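Tosumeo Community Help
Household and Appliances > Fridges and Freezers

Fresh food section warm at the top, freezer normal

Asked by bettencourt_unit4, 2014-08-15

I have a Bistenell frost-free fridge, 400 litres, freezer at the bottom. The freezer holds -18 without trouble. The fresh food section sits at 9 on the top shelf and 5 on the bottom shelf, measured with a probe in a glass of water left overnight. The dial is at the coldest setting. Changing it makes no difference that I can measure.

What I have done so far:
Cleaned the door seal with warm water and dish soap.
Pulled the unit forward and vacuumed the condenser.
Moved food away from the rear vents.

The fan can be heard when the freezer door is opened and the switch is held in. Is this a thermostat fault or something else? A local repairer quoted 150 for a call-out before parts and I would like to narrow it down first.

3 replies

Judite Correia
Marked as helpful by 20 members

A freezer at the correct temperature with a warm fresh food section is an airflow fault until proven otherwise. In this layout there is one evaporator, behind the rear panel of the freezer. The fan pushes cold air up a duct, and a damper at the top of the duct meters it into the fridge. If the compressor and gas charge were at fault you would expect the freezer to drift as well.

Three likely causes, in the order I would check them:

1. Ice on the evaporator or in the duct. Look at the rear panel of the freezer. Frost on the panel, or a bulge in it, means the defrost circuit is not clearing the coil. Switch off at the wall, empty both sections, leave both doors open for 24 hours with towels down, then restart. If the fridge works properly for a week or so and then warms up again, the defrost heater, defrost thermostat or timer has failed.

2. Damper stuck closed. Hold a strip of tissue at the upper vent with the fan running. You will need to hold the fridge door switch in as well, as some models stop the fan when either door opens. No movement after a full defrost points to the damper.

3. Fan running slow. Harder to judge by ear. A worn fan motor often squeals when cold.

On the defrost heater: unplug the fridge, disconnect the heater and measure across its terminals. The one I replaced read 58 ohms when new. Yours may differ, so check the label or the service sheet, but an open circuit is a failure on any model. The heater runs at mains voltage. If you are not comfortable with that, stop at the 24-hour defrost and give the result to the repairer. It will save diagnosis time.

fridgeguy_north

Just buy a new thermostat. Mine was doing the same and that fixed it. Dundix has them cheap.

Judite Correia

The thermostat on this type generally switches the compressor from one section and the damper is set separately. I would not order one before the defrost. The tissue test costs nothing, and a part fitted on a guess usually can't be returned.

One further check while the fridge is empty – close each door on a strip of paper at several points around the seal. The paper should drag when pulled. A slack spot near the top hinge will warm the upper shelf and feed moisture to the coil, and you will have the same ice again by the end of August. If the seal has taken a set, a hair dryer on low will often bring the profile back. Let it cool with the door shut before

repeating the paper test. Post the before and after readings for both shelves, same glass, same positions, and the dial back at the middle setting.

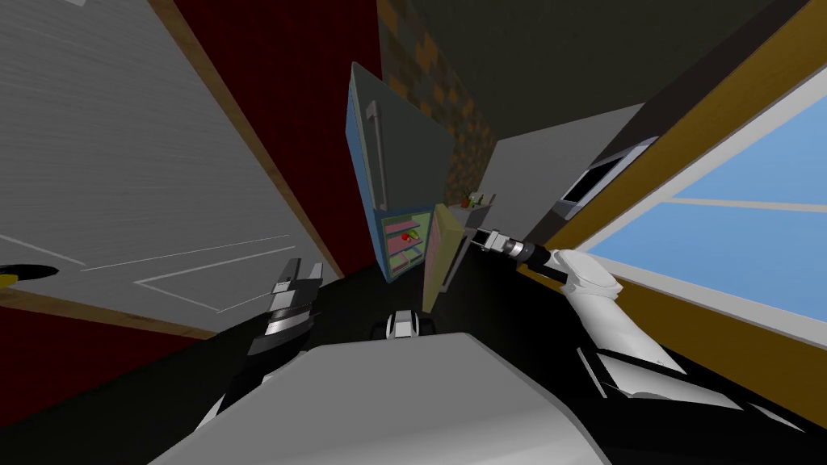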